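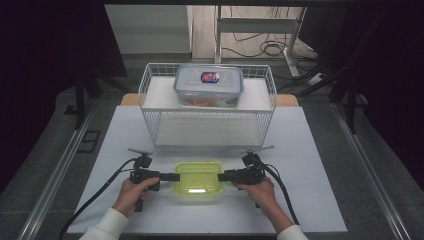 The night shift wanted to know why the force log had a hole in it. The question came through on the handover sheet, in capitals, with the time underlined twice.

The hole was 41 seconds long. It began when the left finger closed on a green container and ended when the arm reported itself idle. In between, the Flolitwood cell had recorded no grip force at all, and in between it had also cracked the container, pushed it through the side of a wire basket and bent the rail behind.

I was sent down to write the report. The form had a box for Injuries, in which I wrote None, and a box for Cause, which I left until last.

The controller was a Mrema, the older type. It polled the finger sensors 300 times a second and treated a missing value as zero. Zero meant no contact, and no contact meant close further. The rule had been in the code since July and had passed every test, because in every test the sensor had been plugged in.

I found the plug resting in its socket with the latch open. It would carry a signal until the wrist turned past a certain angle. I turned the wrist by hand with the power locked off and watched the meter drop out, come back, drop out.

Kullemura, who supplied the arm, said by telephone that the latch was a maintenance item. Maintenance said that the latch was not on their list. I asked for the list. It had 18 entries and they were right.

The guard door had stayed shut throughout. That was the part the night shift kept returning to. Two of them had stood on the other side of it, and one had rested a hand on the stop button and not pressed it — the screen was green, the screen said force zero, and the noise could have been the basket settling. I wrote that down as it was told to me. I did not put it under Cause.

The repair took less than an hour. A missing value now stops the arm. The latch has a clip over it and the clip has a line on the list, number 19, in my handwriting.

On the last evening I ran the green container cycle again, with a new container and a new basket. At the turn of the wrist I pulled the plug myself. The arm stopped. The fingers held what they had, at the force they had last been given, and the screen went amber.

Then I went back to the form. Under Cause I wrote: zero was accepted as a measurement. The box was too small and the last word went over the line.

Search Justach stories Go

Share 41 Comments 3

Comments

We had the same thing with a pressure line. It read zero for a whole weekend and everyone was pleased.

Would holding the last force be the safe state, though? With a hand in there I'd want it to open.

Liked the list with 18 entries. Ours is longer and the latch isn't on it either — I went and looked.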